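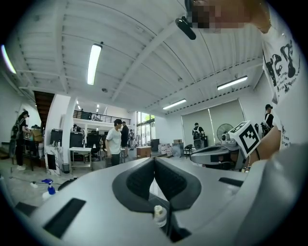

Handgreifer in der Halle, rechts der zweite Greifer mit aufgesetztem Markerwürfel.

Prüfliste Handgreifer-Paar, Station Zarkbridge
Lesezeit: 2 Minuten

Prüfer: Liam Keane
Turnus: alle 200 Betriebsstunden, zuletzt im Juni

1. Gehäuse
Auf Risse und lose Schrauben prüfen, Schlitze ausblasen.
Ergebnis: i. O.
Kommentar: Feiner Staub im unteren Schlitz, entfernt.

2. Fingerpolster
Strukturierte Innenflächen auf Abrieb prüfen, Kanten abtasten.
Ergebnis: i. O.
Kommentar: Linkes Polster an der Spitze leicht glatt. Beim nächsten Turnus tauschen, Ersatz von Doucet liegt im Schrank.

3. Fingerweg
10 Mal voll öffnen und schließen, auf Klemmen achten.
Ergebnis: i. O.

4. Markerwürfel
Fester Sitz, Druck nicht verkratzt, keine Spiegelungen durch die Leuchtstoffröhren.
Ergebnis: mit Mangel
Kommentar: Würfel hatte Spiel. Nachgezogen – danach Kalibrierung wiederholt, Protokoll 2615.

5. Objektiv
Nur mit trockenem Mikrofasertuch reinigen. Kein Sprühreiniger direkt auf den Greifer.
Ergebnis: i. O.

6. Kabel und Boden
Laufwege frei, keine Kabel quer über den Beton, nichts liegen lassen.
Ergebnis: offen
Kommentar: Weiße Kabel liegen frei, daneben eine Sprühflasche. Kabelbrücke bei Flametti bestellt.

7. Aufzeichnung
Probelauf über 600 Sekunden, beide Greifer gleichzeitig.
Ergebnis: i. O.
Kommentar: Keine Aussetzer.

Freigabe: erteilt, Punkt 6 bis zur nächsten Schicht nacharbeiten.

Kontakt: Werkstatt Wostusero | © Wostusero | Nach oben

Weitere Einträge
Fingerpolster wechseln
Kalibrierung nach Würfeltausch
Akkus lagern und laden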